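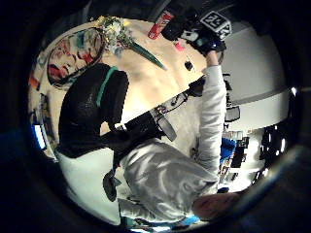

試用五日目。灰色のパーカーの人が、手袋の手で黒い装置を持っている。椅子の向こうに花束。

エレーン・トリンダーデが「パティス」の貸し出しキットを受け取ったのは、3月22日(金)の朝でした。箱には手に持つグリッパーが二本と、説明書が一冊入っていました。説明書の最初のページには、こう書いてありました。

「お客様の手の動きを、200回ください。残りはパティスが覚えます。」

エレーンはグラルソープの町で、小さな贈り物の店のために商品を包む仕事をしています。彼女はこの文を二度読んで、それから電話をかけました。

「200回というのは、同じ動きですか。」
「同じ仕事です。同じ動きでなくてもかまいません。」

電話の相手はズルタソルムにある販売会社の人で、ボドナールと名乗りました。声は親切でしたが、少し早口でした。キットの借り賃は一か月で800ユーロ、気に入らなければ五月までに返せばよい、ということでした。

はじめの日は、うまくできませんでした。グリッパーの指は二本しかなく、エレーンの指は十本あります。リボンの端をつまもうとすると、紙までいっしょについてきました。彼女は母の言葉で小さく悪口を言い、その声も録音されたのではないかと心配になりました。説明書の40ページに、音は記録しないと書いてあったので、安心してもう一度言いました。

三日目に、手が変わりました。グリッパーを置いてお茶を飲むときも、彼女はカップを親指と人さし指だけで持っていました。夫が見て、笑いました。
「どちらがどちらに教えているの。」
エレーンは答えないで、カップを持ちなおしました。

五日目の夕方、ボドナールから電話がありました。
「データを拝見しました。とてもきれいです。ただ、一つだけ質問があります。」
「はい。」
「箱を閉じる前に、いつも少し止まりますね。一秒か、二秒ぐらい。あれは必要な動作でしょうか。必要でなければ、こちらで削ります。機械が速くなります。」

エレーンは、自分が止まっていることを知りませんでした。電話を肩にはさんで、目の前の箱を閉じてみました。たしかに、ふたの上で手が止まります。彼女はその一秒のあいだに自分が何をしているのか、考えました。中の品物を見ていました。受け取る人の顔は知りませんが、その人が見るはずのものを、先に見ていたのです。

「必要です。」と彼女は言いました。
「検品ということですか。」
「検品、と書いてくださってもいいです。」
ボドナールが何かを打ちこむ音が聞こえました。

四週間後に、機械の腕が店の奥に取りつけられました。評価を書く紙も一枚、届きました。エレーンはていねいに書くつもりで、辞書を横に置きました。

「つかむ力は十分です。細いリボンは苦手です。説明書の字が小さいです。電話の人は親切です。」

後ろで腕が動いていました。箱に品物を入れ、紙を折り、ふたを持ちあげました。そして、ふたの上で止まりました。

エレーンもペンを止めて、待ちました。腕がふたを閉じると、彼女は紙の続きに「返却しません」と書いて、次の箱を取りに行きました。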